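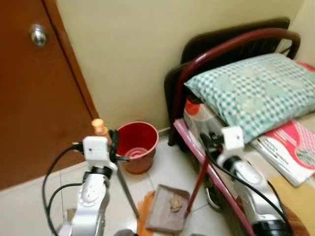 Nerea Marín had been told the Prultus would stop if anything was the matter, and she'd believed it, the way you believe a brother-in-law about a used car. It was sweeping the spare room on job 149 when the left arm simply didn't let go. The screen on her tablet said the hand was open. The hand was plainly shut.

"Well, love," she said to it from the hall, because she'd been brought up to be polite to anybody doing housework, "one of you is fibbing."

She rang Rekholm, who'd sold it to her for $2,165 with the second arm thrown in, and got a very kind young fellow who asked whether she could read him the fault code. It was 640. He went quiet, and she could hear him turning pages – real paper ones, bless him.

"Don't put your fingers near it," he said. "Six-forty means it's lost track of its own grip. It'll keep squeezing till it thinks it's holding something."

"But it is holding something!"

"Yes, but it doesn't know that."
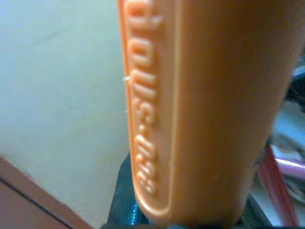 The handle, as the Prultus had it.

Nerea thought about her mother, who in her last years had walked the house hunting for the glasses in her own hand, and she found she wasn't cross any more. She pressed the red button on the tablet, counted to 4 as instructed, and waited by the door with the kettle going cold behind her until the fingers let out a small click.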